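# Beten gallery: the laundry examples

On this page we show the laundry part of our work at Beten. The kitchen part and the table part have their own pages, and they have more pictures. The laundry page is mostly text at the moment, and I hope the reader who came for pictures will have some patience.

## What we gather

We gather examples for a learning system which must do housework with two arms. One example is one recording of one task, from the start position to the end position, together with the movements of both arms and the written sentence that says what was done. A person moves the arms from a seat at the side of the room. The system receives the recordings later and tries to learn from them when to close a gripper, how far to reach, and which thing comes first.

The full list has 28 tasks. The laundry tasks came late to the list, after we had finished with cups and boxes, and they are harder than we thought in spring. A cup has one shape. A shirt has a new shape each time you let it go, and the operator must make a new decision each time too.

Our aim for the laundry group is 2,000 accepted examples. The word "accepted" is important here. A recording with a mistake is not always thrown away, but it goes into a different folder and does not help to reach the number. I explain this lower on the page.

## The tasks in the laundry group

The descriptions are kept short on purpose. The operators read them on a card before they start.

- Open the door of the machine.
- Put the clothes from the basket into the drum.
- Take the clothes out of the drum and put them in the basket.
- Lift the basket with two arms and put it on top of the machine.
- Take the basket down.
- Close the door.

Turning the knob is not in the group yet. We tried it, and the fingers slid over the knob more often than they turned it. Arkico, who make our finger covers, have sent us a softer type, and these will be tested in July if the other work permits.

The drawer for the washing powder is also not in the group. We have never put water or powder in the machine. It stands in our recording room at Serra without any pipe, and all of the clothes are clean ones from our own cupboards.

## How a recording goes

The operator begins with both arms in the rest position and says the name of the task aloud. This sounds old-fashioned, but the voice is recorded with the movements, and it has saved us several times when somebody had chosen the wrong task on the screen. Then the recording starts with a foot pedal. We used to start it with a key on the keyboard, and in the first seconds of every old recording the left arm stands still while the operator's hand is coming back from the keyboard. The system learned this very well! It waited politely at the start of each task, and we needed two weeks to understand why.

A good laundry example is slow. New operators want to be quick, and they pull at the cloth with one big movement. We ask them to take the cloth, stop for a moment, look, and then lift. The stop is useful to us when we cut the recording into steps, and it also gives the operator the chance to see that a sleeve is still caught on something.

After each recording the clothes must be in a different position. Between two examples the operator stands up, picks up the clothes by hand and drops them again without arranging them. It is more difficult than it sounds to not arrange clothes. One of our people always made a small tidy heap in the same corner of the basket, and we found this only when the system was tested with the heap in another corner and reached for the wrong place. Now two people take turns with the dropping.

## Labels

We write the labels in Liltilix, a small tool that we made ourselves and which is, I must admit, not beautiful. It shows the recording with a line of time below it, and you put marks on the line: reach, grasp, lift, carry, place, release. Each mark belongs to one arm. For the tasks with two arms, the marks must be made twice, and this was the main complaint of everybody who has labelled the basket tasks.

Some rules we agreed on after long discussion:

1. A grasp begins when the fingers start to close. We do not wait until they touch.
2. If a piece of cloth falls back and is taken again, these are two grasps, and the recording can still be accepted.
3. If a piece of cloth falls on the floor, the recording goes to the "repair" folder, even if the operator picks it up very nicely afterwards.
4. For the basket, both arms have the mark "carry" only while both grippers hold it. When one has let go, the other is in "hold".
5. The colour of each cloth is written in simple words. We use "green" for everything between mint and bottle, and nobody may write "petrol".

Rule 3 is the one that visitors ask about. The repair folder is not a bin. It has 67 recordings from the laundry group at this time, and we think they will be very useful later, when we want to teach the system what to do after a mistake. But we do not want it to learn that dropping is a part of the task.

## The problem with black

Dark cloth costs us a lot of work. Our fingers are dark too, and a black garment in a dark finger is hard to see, for the labeller and for the learning system. The border between them disappears. In the first round we had 19 recordings where two labellers did not agree on the moment of the release, and the black clothes were in nearly all of them.

We talked about leaving the black clothes out. The argument against it is simple: people own black clothes. So they stay, and for these recordings the labeller also looks at the numbers for the opening of the gripper, shown as a thin line below the picture in Liltilix. When the line jumps, the fingers have opened, also if the eye cannot see it. It makes the labelling slower, but the disagreement is much smaller now.

The light in the room matters as well. On a Friday afternoon the sun comes low through the side window and the top of the machine becomes almost white. We close the blind for half of the recordings and leave it open for the other half, and the state of the blind is written in the notes.

## Pictures

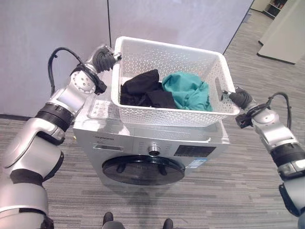
The basket, held at both ends over the machine, with two garments in it.
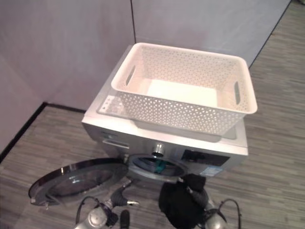 Good examples of carrying need both arms to work at the same height, and this is what we correct most in the first week of a new operator. The stronger hand of the operator goes up first and the other hand comes after it, and everything in the basket moves to one end. We ask them to say "up" to themselves and move on the word. The place of the grip needs attention too. In the picture with the clothes in the basket, the left gripper has the rim and the right one has the handle opening, and we accept both of these, also mixed as they are there. The label must only say which arm has which. With the door open, as in the other picture, there is a separate difficulty for the labeller: black fabric at the right arm, below the opening of the drum, and a small teal-green item inside the drum. By our rule 5 the item is simply "green". For the black fabric one looks at the thin line.

## Notes for people who want to use the examples

The laundry group is not complete, and we give it to partners only in parts. The first part contains the tasks with the door and the tasks with the drum. The basket tasks will come in a second part, when the labels of both arms have been checked by a second person.

Each example comes with its sentence, its marks and its notes. Please read the notes. They contain things such as the blind, the pair of finger covers, and whether the operator was new. If you train only on the experienced operators, the movements are cleaner, but in our own tests the system then became nervous when the cloth was not where it expected it. With some of the newer operators mixed in, it did better with cloth lying in strange places. We have not measured this carefully enough to publish it - please take it as a remark from the workshop.

The sentences are in English, and most of us learned English at school and not at home. If you find a sentence that sounds wrong, write to us and we will correct it in the next part. One partner has already told us that "put the clothes inside of the basket to the drum" can be understood in two ways, and this one has been changed.

More pictures of the door tasks will be added when the new finger covers are on.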